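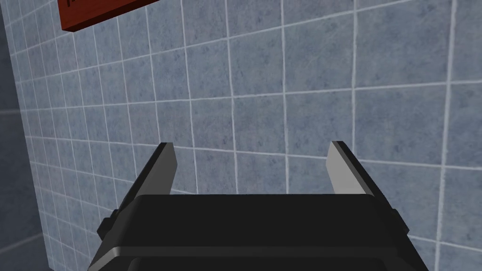

Cudov apartment, rendered. Jaws open in front of the tiled wall.

Written rules for simulated manipulation, second revision

Gastgate now has a written standard for how we run and review manipulation episodes in simulation. The first revision was a page of habits that had collected in a shared file. The second went into force on 28th April and has 11 rules, each with a pass condition that a reviewer can check without asking the operator. I wrote most of it, so these notes are partly a defense of it.

The scope is narrow. It covers rendered scenes, two-arm robots with parallel grippers, and household objects. Hardware work has its own document and its own arguments.

Rule 1 is the start state. Every episode opens with both grippers fully open and empty, and the state file has to say so. An image agreeing with the state file is welcome but does not replace it. In revision one we allowed "open or nearly open," and Zindidley, our episode checker, could do nothing with "nearly." The threshold is now a number in the config, and an episode that misses it is rejected before a person looks at it.

Rule 2 covers surfaces the robot has no business touching. Walls, windows and anything hung on a wall are marked no-contact in the scene file. A gripper may point at a wall or come close to it. Contact is a fault, logged with the link name and the time step. We argued for a while about whether a light brush should count. It counts. Simulated contact forces are the part of the stack I trust least, and a rule that depends on their size would be worth very little.
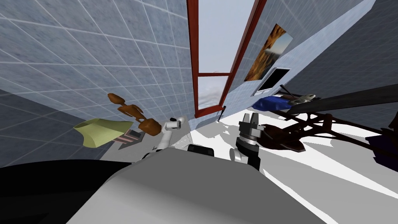

Both arms up. Wooden figurine at left, blue cushion and small gray-green figurine at right.

Rules 3 through 6 are about clutter and the two-arm case. An object counts as in play if the task text names it. Everything else is background and has to finish where it started, within a tolerance of 2 centimeters. For soft supports such as cushions we use the resting object's position and ignore the support itself, whose mesh settles a little on load in any case.

Each arm also gets a named workspace for the task. If the left arm has the left side, the right arm stays out of it unless the script hands over explicitly. An idle arm holds its pose. Revision one let operators park the idle arm wherever they liked, and the result was a set of runs in which the parked arm hid the target from the main view. Those runs were legal. They were also close to useless for training, and we threw out 20 of them in one afternoon.

Object names are the other half of this section. Use the plain word for what the mesh looks like to a person who has not read the asset list. If a reviewer could argue over whether a thing is a tray or a book, the task text must not depend on it. Pick another object, or fix the asset.
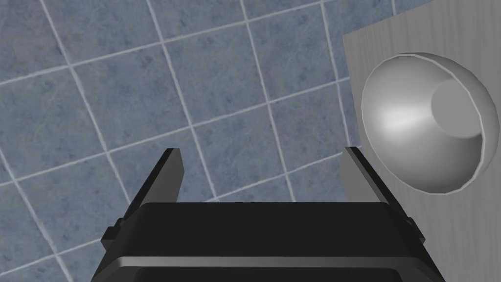

Renata Colvin
Simulation test engineer, Gastgate

Rule 7 gets the most complaints, so it gets the most space here. It concerns wrist views. A wrist view is accepted for approach scoring only when the target and both fingertips are visible. A metal bowl that sits off to one side of the jaws still passes, provided the rim is in view. The rule says nothing about alignment, which is scored separately and later.

The complaint is that this discards views in which the robot is doing something sensible, such as turning toward a target it has not reached. True. Those steps stay in the episode and keep their other labels. They are left out of one score.

Shiny objects have a sub-rule. Highlights on a curved metal surface move with the camera, and one of our early detectors read them as edges. Reviewers mark the rim and ignore everything inside it. The same applies to bevels on the gripper itself — a lighter strip along a finger is shading until the geometry says otherwise.

Rules 8 to 11 are bookkeeping: seeds, physics settings, asset versions, and who signed the review. The seed goes in the file header. It used to go in the file name, where people shortened it.

Known gaps in this revision:

Tilted main views are allowed with no limit on the angle. I want a limit and do not yet have a number I can justify.

Partly hidden objects at the side of a view have no rule at all. Reviewers currently leave them unlabeled, which is at least consistent.

Zindidley checks rules 1, 2 and 8 automatically. The rest are done by hand. Rule 7 should be scripted by the end of May.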